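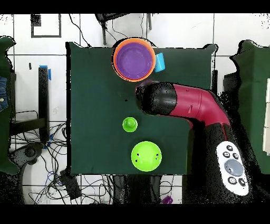
Last updated: 15/01/2023

Eucalyptus pots again, and this time on the fleece Benvinda brought down from Pollstead, so I'm writing this up while my fingernails are still orange. Gyula, if you're reading this looking for the alum recipe, it's further down, keep going.

The leaves were the silver dollar gum from behind Aurora's place, the tree that dropped a limb in the wind. I let them dry in paper sacks over the break, and they'd gone a lovely dusty grey and smelled like a chemist's shop. 248 g of leaf went into the big stainless pot, stalks and all. Last time I stripped every stalk off and it took me an entire afternoon of the cricket, and I couldn't see any difference in the colour, so bugger that.

Tank water, not town. I know Sylvain thinks I'm superstitious on this one but the last town water batch came out the colour of a manila folder and I'm not going back until somebody shows me a good reason. Leaves in cold, lid on, brought up slowly. It sat at a bare simmer from breakfast until I'd finished hanging out the washing and doing the phone calls, then I turned it off and let it sit with the lid on through lunch. Strained through the old curtain. The liquor was dark like strong tea with a reddish edge when I held the ladle up to the window, and I got quite excited!

The fleece: 103 g of the Pollstead, scoured yesterday. Benvinda says it's a Corriedale cross but she's vague on what it's crossed with. There was more grease in it than I'm used to and I did two hot washes before the rinse ran clear. There's still a bit of yellow at the tips which I think is just weathering. I pulled out the worst second cuts but didn't fuss.

I split it into two lots.

Lot A, no mordant. Straight into the pot wetted out, brought up gently and held just under the simmer for two hours, then left in to cool overnight (well, that's the plan, it's still in there as I write). When I lifted a lock out on the spoon it was already a good rusty orange, with a sort of brick colour down in the crimp. Much stronger than I expected off dried leaf. Amândio has always said dried is as good as fresh and I've always argued, so he can have that one.

Lot B, alum. Gyula, this is your bit. Alum at the rate in the front of the green folder, dissolved in a jar of boiling water first and then tipped into the warm bath BEFORE the wool goes in. I did it the other way round in spring and got the blotchy skeins that are now somebody's tea cosy. Held it hot for an hour, cooled in the bath, squeezed out, straight into its own small pot with a share of the same liquor. It's going yellower than A. More mustard than rust. Pretty, but it isn't what I'm after for the blanket.

Thermometer trouble: the Sereo probe dropped out twice and then came back reading 30 in a pot that was steaming in my face. New battery made no difference. I've gone back to the old glass one and clipped it on with a peg. Could whoever bought the Sereo see if the receipt is still in the drawer?

Other bits, mostly so I don't forget:

The Mensah spinning group want samples for their April weekend and Aurora has more or less promised them a full set of gum colours on my behalf. Thanks, Aurora. I think that means this tree, the ironbark, and whatever that one is by the oval that gives the chocolate brown. Each with and without alum. I might do an iron dip on a few as well if I can find a pot I don't mind ruining.

The Vatora soap is nearly finished. I used a good slug of it on the Pollstead and there's barely enough left for a jumper's worth. I don't love the smell but it rinses out so much better than the dish liquid. Sylvain is ordering, please ask for the larger drum.

pH strips are in the jar with the blue lid, they were in with the teabags, which I'd rather not repeat.

Haven't decided about a second dip for A. The liquor's still got plenty of colour in it and it seems a waste to chuck it on the roses. I could run the leftover combing waste through as an exhaust bath and see if it comes out that pale apricot we had from Amândio's leaves. That was my favourite of the lot and of course I wrote nothing down that day.

Tomorrow: lift both lots, let them dry in the shade before rinsing (Benvinda swears by this and I've never tested it properly, so half of A gets rinsed straight away for comparison). Tag everything. Pencil on Tyvek, no biro. Then a snip of each for the lightfast card, which goes on the north windowsill with the top half covered.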